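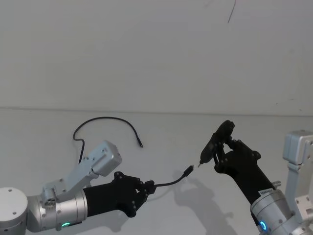

Judges want a finished thing. Every student robotics showcase I've been to, same deal: two minute slot, the task has to complete, clap clap, next table. I think that's backwards and I'll say why, quickly, I have a club meeting at 4. The hard part of our cable task is the bit where one hand has the plug pinched and the other is holding the device up to meet it, tip and plug lined up with a small gap of air in between. That gap is where the kids learn everything. Score sheet gives it zero.

Look at the numbers. The Cliltmont rules give 86 points for completing, 8 for "approach and alignment." Eight! So what does a sensible sixteen year old do? Tapes down the table, hardcodes every position, prays. Works great until somebody bumps the table. Then it doesn't, and they don't know why, becuase they never had to look.

Duván Ríos and Randi Løken did it the slow way this year. 245 attempts logged in a spreadsheet, with a notes column. Most of the notes are one word. "Tilt." "Tilt again." "Cable." Cable is a whole subject by the way. It bends how it wants, the loose end drags, it pulls on the plug. Ask anyone who's tried. They placed ninth.

Glória Moreira, who runs the other club in town, tells me I'm being soft. Finishing matters, she says, employers want finishing. Fine. Sure. But a July showcase is not a factory, and I've read her winning team's code and it is a long list of coordinates. No comments either.

What I'd change: let teams hand in the log. Let a judge pull one failed try at random and ask what happened. Give real points for a good answer. Move the table two inches between runs, same for everybody. Scores would drop, parents would grumble, I can live with that.

I sent this to the organizers in fewer words and got a form reply. So it's going here insted. If your club wants to co-sign, find me or Duván at the Castaño building, after 4 most afternoons.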